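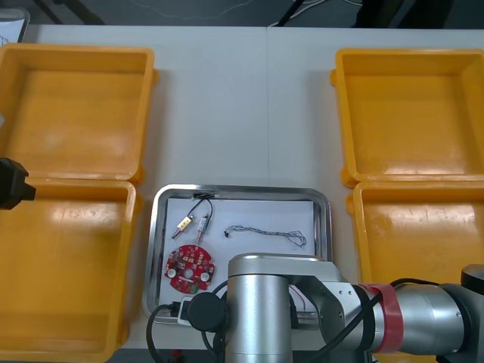
Small Parts, Sorted: Inside the Returns Room at Drurham

By Frauke Gerlach
December
Print | E-mail

At the Drurham repair works, the most important stage in the life of a returned appliance takes place on a plain white table. Sorting is done between yellow plastic bins, with a shallow steel tray placed where every bin can be reached. The tray is lined with white paper. On it, a round red circuit board may lie beside a pair of small sensors on thin black wires and a twisted wiring harness that has frayed at one end.

The works receives some 500 cartons of mixed parts each month from service depots across the region. Most hold the contents of heating controls and ventilation units that have been opened, stripped and sent back without much order. Until last year such material was weighed and sold on as scrap. The present arrangement was proposed by Hartmut Wunderlich, head of stores, after a stock check found that 2370 components bought new over a single winter had matching pieces among the returns.

"We were paying for things we already owned," Mr Wunderlich said. "The difficulty was that no one could find them."

The method adopted is deliberately simple. Parts are tipped into the tray in small lots and parted from one another by hand. Boards are placed in one bin, sensors and probes in another, and wiring in a third. The fourth is kept for whatever cannot be named at first sight, and is cleared at the end of each shift by a senior fitter.

The lining paper is changed with every lot. Jianguo Liang, who trains new staff in the room, considers it the most useful item on the table. Small screws and flakes of solder show up clearly against it, and the sheet can be lifted out and folded over when the lot is finished. Staff are also asked to pencil the carton number in one corner before they begin.

Wiring causes the most debate. A harness with a sound plug and damaged strands was formerly thrown away whole. It is now passed to the bench run by Uwe Kohlhase, where the plug is cut free and tested, and the remaining length is judged on its condition. Sensors remain attached to their connectors throughout, as a probe without its lead is seldom worth the trouble of rejoining.

Two further rooms are planned, at Pluvach and Rarska, each with 2 tables laid out to the same pattern. Fitters from both sites have already spent time at Drurham, and the written guide is being shortened at their request.

Mr Kohlhase would like a deeper tray for the new rooms. Mr Wunderlich prefers the shallow one, and the order has not yet been placed.

14 shares | 2 comments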